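What we learned pricing out the second towel station

Item from the Rinura workshop newsletter, February 2020

Planning season is here, and for once I am looking forward to the spreadsheet! We have been asked to put together a request for a second two-armed station like the one that does our towel work, and the draft has to be with Harish Bhat before the April review. A few of you at Clerneck and Barros have written in to ask what a setup like that really takes, so I am sharing where the draft stands, including the parts I got wrong the first time.

Start with the table. I had it down as a leftover line at the bottom of the sheet, something we would pull out of storage. Then Ramil Baluyot sat me down next to the station for a morning, and I moved it to the top. A full towel laid flat needs a lot of room, the arms need room on both sides of it, and the towels waiting their turn need a place that is out of the way of the elbows. Buy the biggest top your doorway will allow. Ours at Bukcombe will be a two-table arrangement, one for the work and one behind it for whatever else is in the task list that week.

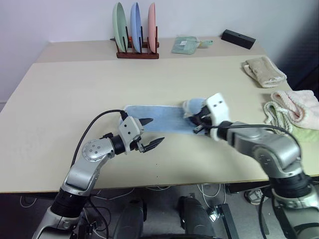
One gripper on the blue towel, the other open beside it. More towels are at the right, with the dish rack on the back table.

Next, the grippers. If you are used to ordering for boxes and bottles, cloth will change how you shop. Fingertips have to get hold of something thin that is lying flat on a hard surface, and they have to do it again and again without chewing up the hem. I now have spare fingers as their own line, 3 sets for the first year, with a note that they get ordered together with the arms. Last time we ordered them afterward, and the station sat idle for 11 days while a very small package made its way to us. I would love to never write that email again.

Cables deserve more money than you think. Each arm has its own run along the outside, then everything heads down under the table, and every bit of it has to have enough slack for the full reach. I have put $2,000 against cabling, clips, floor covers and the hours to route it all properly. Ramil thinks that is a touch generous. I think he is remembering how fast he is at it and forgetting that the rest of us are not Ramil. 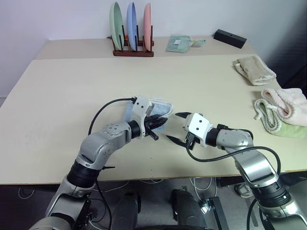 Then there is the stuff, and I mean the towels and plates and so on. This was the happiest surprise in the whole exercise (truly, I enjoyed a budget line). Household goods cost next to nothing compared with the arms, and they make a huge difference to what you can try. Get towels in different colors and different weights. Get some with trim and some without, as a thick border folds nothing like a thin one. Get plates and a rack so the same station can switch to kitchen work without a new request. My only advice is to buy doubles of anything you like, and write down where you bought it, because stores change their colors every season and you will not find that green again.

People's time is the line I keep adjusting. We have 2 operators trained at the moment, and a second station will want its own pair. Training goes well if it is spread out, a few short sessions with plenty of hands-on time between them, and it goes badly if it is crammed into the week the crates arrive. I have moved it to the month before delivery, using the existing station in the quieter afternoons.

Still open: whether we lease or buy the arms, who pays for the floor covers, and whether the Bukcombe room needs another circuit. The electrician's visit is booked and I will pass along the answer in the next issue. If your site has already been through the lease question, please send me your notes — even messy ones — and copy Harish so he sees them before the review.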